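Clearing the Long Table: a project report on sharing a workroom

Agnes Myklebust
Second-year course, Materials and Space
Submitted 28/09/2022

Why I chose the table

When our tutor Vidar Tangen asked us to pick one surface in the building and study how it is used, most of my classmates went for the sensible ones, the sinks or the tool wall. I went for the long white table, mainly because I had spent most of April trying to find a free corner of it (and losing my ruler on it twice!). Everyone who works in our room ends up putting something down there, and my question was a simple one: what gets put down, why does it stay, and could we agree on a way of sharing the table that people would keep to for longer than a week?

How I went about it

I began by talking to people. I gave a short sheet of questions to everybody who has a key to the room and got 19 of them back, which I was very pleased with, as people are busy and my handwriting is not the best. I also sat in the room at different times of day with a notebook and a cup of tea and wrote down what people did when they came in. I had meant to do this for 11 sessions, and I managed all of them, although one was rather short on account of the fire drill.

I tried at first to draw a map of the table each time, but things shift so much that the map was out of date before I had inked it. In the end I wrote lists in my own words and sorted them at home.

What people told me

The answers were friendlier than I had feared. Hardly anyone minded the table being full. What they did mind was not knowing whether a thing could be moved. A model that has taken someone a whole term looks much the same, to a person in a hurry, as one that is waiting for the bin - and so everybody works round everything, and the clear patch in the middle gets smaller and smaller.

Drinks came up a good deal too. People like to have a bottle and a mug near them when they work, and I would not want to be the one to forbid it, but papers and drinks side by side made several of my classmates nervous, and I have to say they made me nervous as well.

What we tried

Vidar suggested that I keep the rules few. We settled on one end for drinks and cups, the middle for models and finished pieces, and the other end for parcels and plants. Anything made of paper was to go in a folder or on the shelf by the end of the day. I marked the zones with a strip of tape, which I would do differently another time, as it lifted at the corners and collected fluff.

I will admit that the zones have drifted. Drinks travel with their owners, and papers are the hardest of all to keep in one place. Even so, people now ask each other before moving a model, and that was the part I cared about most. 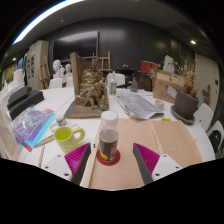
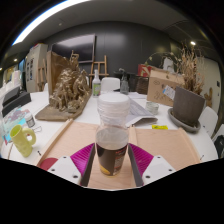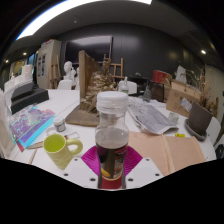 Figures 1 to 3. The long white table, with models and papers among the things left on it, and a bottle held in a gripper in the second and third pictures.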